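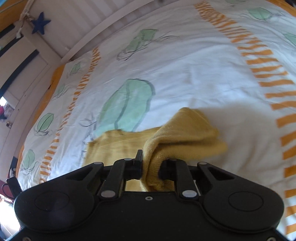 4.3 Grip trial on knitted fabric

Use this trial to compare the Windier hand-held gripper with the Kaltico jaw set. Use the same garment for both.

1. Lay the garment on a bed or other soft surface.
2. Set the controller to profile 2 and the closing force to 40.
3. Close the jaws on a single gathered section of the knit.
4. Raise the fabric and hold for 5 seconds.
5. Save the clip, then repeat with the other jaw set.

Note: Profile 2 stores up to 2000 clips.

Caution: Keep fingers and loose threads away from the linkage arms and rivets while the jaws are closing.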